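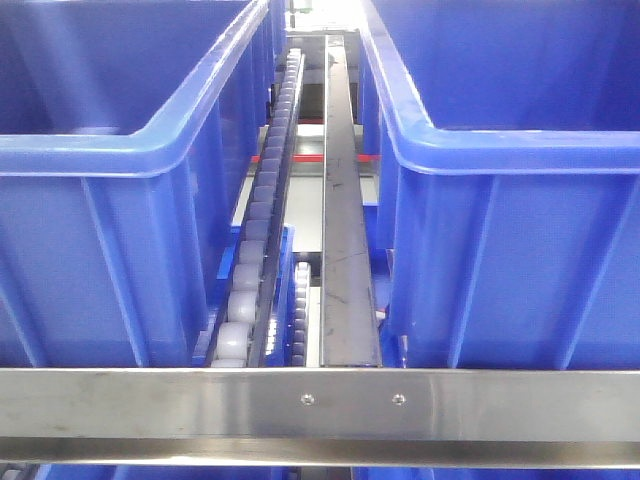
Workshop notebook, October, Tuesday
Bin and roller bench, Ollarton unit

In at 7:40 with a thermos and high hopes, and for once the morning lived up to them. The blue bins are my favorite thing we've bought this year. I know that's a strange thing to write about plastic tubs, but after a summer of cardboard cartons going soft at the corners I could hug them.

Main job was the gap between the two bins. Gunārs Jaunzems set it last week by eye and I wanted a proper go at it with the tape. With the bins pushed in tight, the rims sit over the edge of the track and you skin your knuckles every time you reach down to spin a roller. Too far apart and small stuff drops down the side and you're on your knees with a flashlight. I tried a few settings and settled on 95 mm clear between the left rim and the side rail. Marked it on the floor with paint pen so it survives the mop.

Rollers next. I love these. Give one a flick with a fingertip and it goes on and on! Went down the long track one by one, bottom to top, listening. Most ran sweetly. A handful near the far end had a gritty sound, so out they came. Lint on the axles, wound up tight like hair on a vacuum brush. Picked it off with a seam ripper (best tool for this, better than the hook set), wiped the axles with a dry rag, put them back. No oil. We oiled the old Rimora track once and it turned into flypaper within a month.

The short row lower down is a pain to get at. My hand just about fits from the front, palm up. Did what I could with a bottle brush. If we ever take the main track off for something else, do the low one properly at the same time. Gunārs, if you're reading this, I mean you, you have the smaller hands.

Steel beam: scuffed but fine. Ran a straightedge along it in three places and couldn't get a feeler under it anywhere. The scratches are only in the finish, they don't catch a fingernail. I was half expecting to have to dress it and was very happy to put the file away again.

Tea.

Then bins. Emptied them and washed them with warm water and dish soap, nothing stronger. The ribs on the outside hold dust all the way down and want a paintbrush, a one-inch one with the bristles cut short. The insides are a joy by comparison, one swipe with a microfiber and the shine comes right up. Rounded corners inside would have been too much to ask for at the price, I suppose, but these are close enough that a cloth gets in.
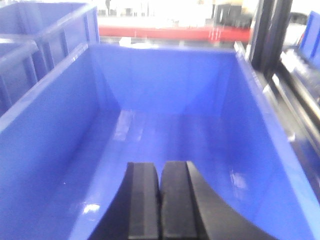
Bin interior, looking toward the back wall. Neighboring bin at upper left.

Look at that floor! Flat, smooth, nothing to snag on. Soft goods slide instead of bunching, and small boxes come away from the wall without that little fight we used to have with the crates from Skovatia. Those had a raised grid in the bottom and every padded mailer found it. I'd like to get rid of the last of them before the cold weather, they only take up shelf space.

The slope on the walls is worth a note too. Things that land against the side tend to slump back toward the middle, where you want them. Did a quick play with parcels from the Zariņš shelf, mixed sizes, dropped in from rim height without aiming. 40 drops, and only two ended up standing on edge against a wall, both of them the long thin tubes. I'll take that. Tubes stand up in anything.

Glare: when the bench lights are on full you get bright patches on the bin floor, and a white envelope lying in one of them is hard to pick out. Turned the lamp a quarter turn toward the wall and it's kinder on the eyes. Might try a bit of tracing paper over it.

Measured the rim height while I had the tape out, 762 mm off the floor on both sides. Good for me, a touch high for anyone shorter leaning over to reach the bottom. A step would do it. There's offcut ply behind the door.

Left to do:
- far-end rollers, listen again Friday
- scuff pads for the bin feet, they creep on the smooth floor when full
- second coat on the paint pen marks
- label the short-bristle brush so it doesn't go back in the paint cupboard
- ask Gunārs where the spare axle clips went. I found the bag and the bag was empty

Stopped at 4. Spun every roller once more on the way out.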